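3.2 Surface Arrangement and Object Classes

The reheating task was recorded on cream-colored table surfaces along a wall, with a countertop toaster oven and a power strip at the back. The layout follows the mixed-use table described in the Groselent survey, in which food, footwear and leisure items share one surface. Of the 373 arrangements coded in January, 167 included at least one item with no kitchen function.

Each arrangement was coded twice, first by Pugh and then by a second rater using the Judow scheme. Objects were assigned to one of three classes: task items (the oven, the food container and its contents), neighbors (objects close enough to limit placement of the container) and background items. A shoe beside the oven was coded as a neighbor - its distance from the food was recorded separately under hygiene. Containers with clip strips were coded by the position of the container body only. Food pieces were entered by type where both raters agreed, and otherwise as "fried, unspecified." Figure 2 gives two arrangements from the same session. 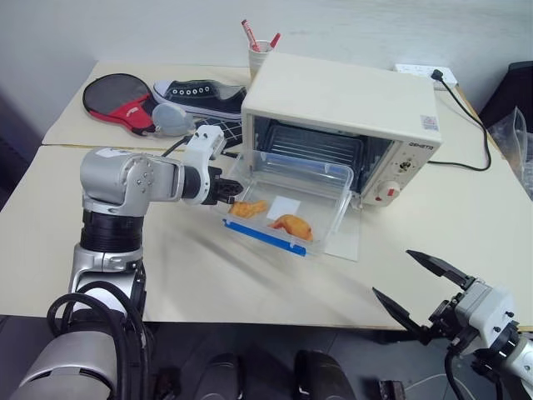
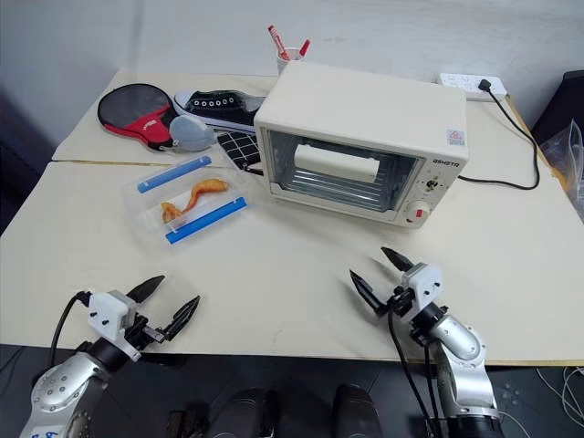

Figure 2. Clear food container on the lowered oven door (first image) and on the table (second image). The sneaker and table tennis paddle were coded as non-kitchen items in both.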